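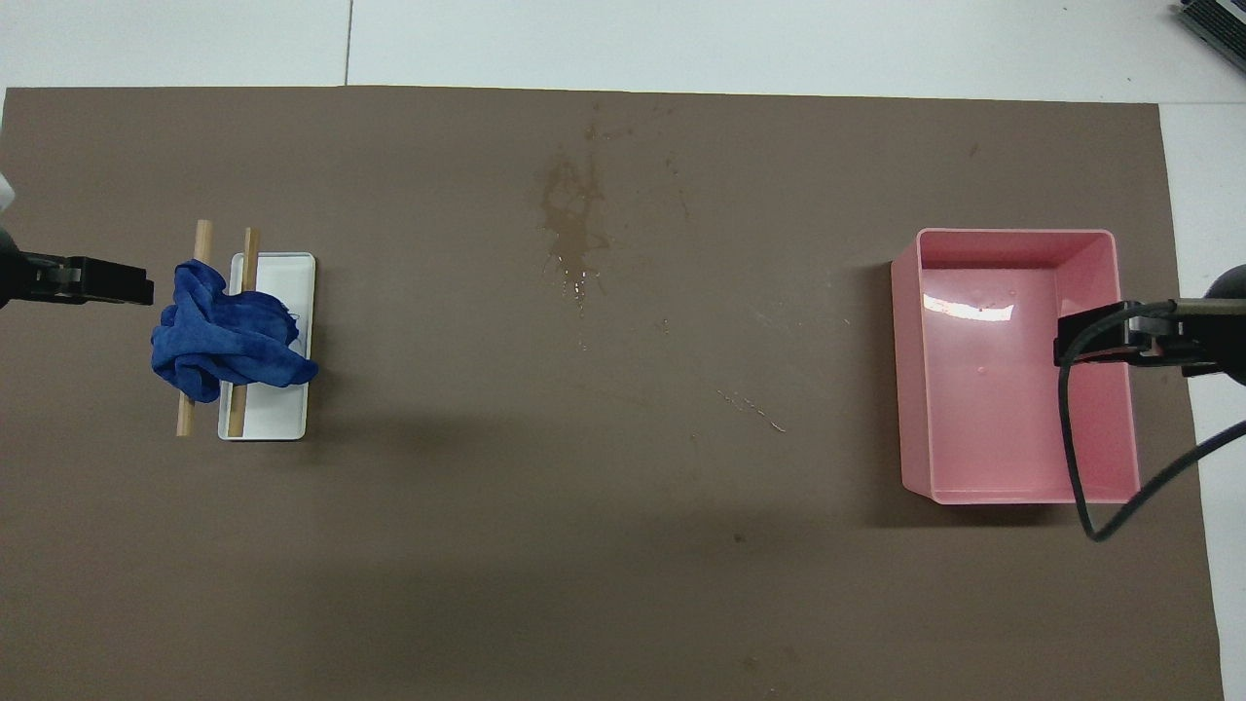
Sutherland Automation Group » Cells » Towel cell (bench 21) » FAQ

Towel cell: frequently asked questions

Last updated February 15, 2018 by Celeste

I look after the towel cell, so I get the same questions over and over, usually while I'm under the table with a cable in my teeth. I finally typed up the answers. If yours isn't in here, come find me or leave a comment at the bottom and I'll work it in!

What do I call the thing, Classide or Gikden?

Both names are floating around and I'm partly to blame. Classide is the cell itself: the table, the mat, the two arms, the stuff on it. Gikden is the program that runs it, the one with the gray start screen. If you write "Classide froze" in the log I'm going to go look at the arms, and if you write "Gikden froze" I'm going to go look at the computer. Please pick the right one, it saves me a walk.

Which arm is left and which is right?

Left and right are the robot's own. Stand behind the bases, look out over the table the way the arms do, and now your left is its left. From the front it's all swapped, and yes, everybody gets it wrong the first week (I moved the wrong arm with Fraser watching, which I still hear about). The bin belongs to the right arm, and the holder with the sticks belongs to the left. When the arms have to work together on the towel they both cross toward the middle, so give them that space and don't park your coffee there.

Where does everything go at the start of a run?

Put the mat down first and smooth it out from the middle. It should sit flat all the way to the edges, with no bubble under the holder. Then the pink bin goes on the right arm's side and the holder on the left arm's side, and the sticks go on the holder. The towel goes wherever your run sheet says it starts, which can be in the bin or over the sticks depending on which job you're doing. Read the sheet! There's more than one job and they look almost the same until the arm reaches for a towel that isn't there.

You don't have to line things up to a hair. The cell is supposed to cope with a holder that's turned a bit or a bin that's crept toward the back. What it doesn't cope with is a bin half off the mat, or the holder so far forward that the arm has to stretch for it. If you see an elbow getting close to straight, stop and bring things in.

Does the towel have to be folded neatly?

Nope, bunch it up. Drop it from a little above the bin and leave it however it lands. I know it's tempting to tidy it, and I've watched people give it a nice little pleat so the gripper has something to grab, but then we've learned how well the cell handles a towel with a nice little pleat. The one thing I do check is that it's a towel from our own stack. The fluffy ones from the kitchen shed all over the fingers and I end up picking lint out with tweezers.

How do I power it up?

Main switch first, then the arms, then Gikden. Wait for the green light at the bottom of each base before you touch anything in the software. If only one comes on, don't start with the good arm and hope. Switch both off, leave them off for a full minute, check that the plug is all the way in at the wall, and go again. If you still have only one light after that, call me on extension 766.

Once both are green, run the slow warm-up from the Gikden menu with nothing on the mat. It takes 4 minutes. I stand there and listen through the whole thing, and I'd like you to do the same for at least your first few times. You'll get to know the normal sound pretty fast, and then a new noise jumps right out at you.

What's the deal with the cables on the arms?

The cables running down to the grippers need slack. They're meant to hang in a loop. It looks sloppy and every so often a helpful person straps one down tight, and then the wrist turns and the connector takes all the strain. We went through 2 connectors that way before I started writing grumpy notes. Leave the loop alone unless it's dragging on the mat or hooking the side of the bin. If it does that, stop the run, move the clip up the arm a little, and turn the wrist by hand through its whole range before you start again.

The ones behind the bases are a different story. They stay at the back of the table and nothing gets set on top of them.
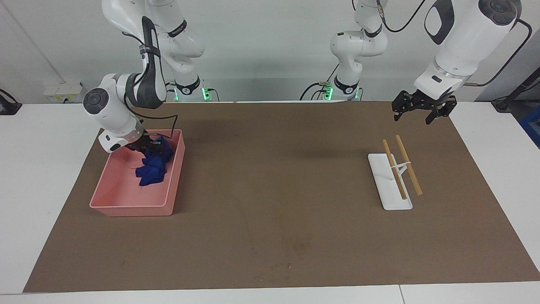

Svitlana Marchuk: I'd add something on the clip, please. When I move it I always bring the arm to its farthest reach as well as turning the wrist. I had one that was fine through the full turn and then went tight as soon as the arm leaned out over the bin. Also, whoever does it should write the new clip position in the log. I can never tell if it slid or if somebody moved it.

Good catch, and she's right, I only ever did the wrist turn. So: full turn, full reach, then write it down. I've put a pencil on a string next to the log so there's no excuse.

The gripper keeps missing the towel. What do I check?

Nine times out of ten it's the fingers. Wipe them with a barely damp cloth, get into the grooves with the soft brush, and let them dry. Then open and close them from the Gikden hand screen with nothing in between, and watch whether both fingers move evenly. If one lags, there's probably fluff packed in behind it. Power off before you go digging.

If the fingers are clean, look at the height. The gripper needs to push down into the cloth a good way before it closes. A pinch off the very top looks fine for a second and then the towel slides out halfway across the table. There's a setting called "pick depth" and you can lower it one step at a time. Please go one step at a time! The floor of the bin is right under there, and the fingers will happily lean on it until the arm faults.

And if it's neither of those, look at the lights overhead. The bottom of the bin is shiny enough to throw a glare, and at certain spots the overhead camera gets a bright patch and seems to lose the edge of the cloth. Slide the bin a hand's width and try again. I'd like a duller bin, but I've been asking since last June, so for now we slide.

Can I run it with a damp towel?

Yes, damp is fine and some of the jobs call for it. Damp means wrung out hard, so you can squeeze it over the sink and get nothing. After a damp run, dry the bin and blot the mat. Blot it, don't rub. Water that sits there dries into a brown-edged stain, and then you've got a blotch that I've had no luck getting out. Keep water away from the bases and the wrists, and if you do manage to splash a wrist, power off and come get me even if it seems okay.

How do I clean the mat?

Take everything off it. Lukewarm water, a drop of dish soap, a sponge with the rough side facing up so you don't use it. Dry it flat. Small scuffs and light scratches are just looks and I ignore them. I do care about anything you can feel with a fingernail, and about curled corners. If a corner is lifting, flip the mat over for a night with something heavy on it.

Please don't swap in a mat of a different color without asking. Gikden has been set up against brown, and Alasdair once put down a green one for a visit from the Etville people and we spent the whole afternoon wondering why the cell thought the table was a towel.

What about the holder and the sticks?

The holder can go in the sink. The raised part in the middle is what snaps first if it's dropped, so carry it by the flat base. The sticks just need a wipe, but run a thumb along each one before you put it down. A rough spot will snag the towel, and then the arm lifts the towel, the stick, and sometimes the whole holder. A bit of fine sandpaper fixes it. If one's split, toss it and take another from the drawer. Same length, please, don't trim one down by eye.

It stopped in the middle of a run. Now what?

Look before you press anything. If a gripper is holding cloth, open it from the hand screen and let the towel drop. Don't pull on it, you'll just drag the wrist along and get a second fault on top of the first. Then clear the fault, send the arms home one at a time, the left one first, and reset the table from scratch. I know it's a pain to start over, but a run picked up from the middle never matches its sheet, and Inès is the one who has to sort that out at the other end.

If the arm won't go home, or it goes and you hear grinding, hit the red button, hang the tag on the switch, and walk away. I'd much rather come in to a dead cell than one that's been coaxed along for a whole shift.

How often does it get looked at properly?

I do the short check every morning: lights, fingers, cable loops, mat corners. Once a month I take the fingers off, clean behind them, and go over the bolts at the bases with the torque wrench. Calibration gets redone whenever an arm has been bumped hard or a base has been loosened. If you bumped one, just tell me. I won't be mad, and it's a lot quicker to fix when I know which one it was.

Can I practice on it by myself?

Once you've done the warm-up, a full reset, and a stop with me or Fraser Rutherford standing there, sure. Put your name on the sheet by the door and leave the table the way you found it, towel back on the stack, Gikden closed, arms home.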